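Hello all,

On 3 September the list was asked:

> Is anyone else making the Fivis quilt? My wadding keeps creeping.

I am, and loving it! Mine is the Serico cotton, 53 inches wide, and I tack it out on the spare bed.

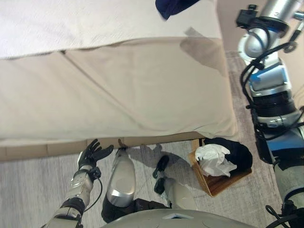

How far apart should the tacking lines go?

A hand's width suits most wadding, a bit closer if yours is the slippery sort.

I start in the middle and work outwards, with plenty of tea (and the odd unpicking, I'm afraid).
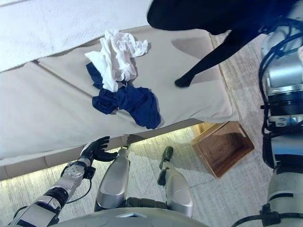
Swap table

Flitance thread, 13 reels, free to anyone who can collect.

Warmly,
B. Vukadinović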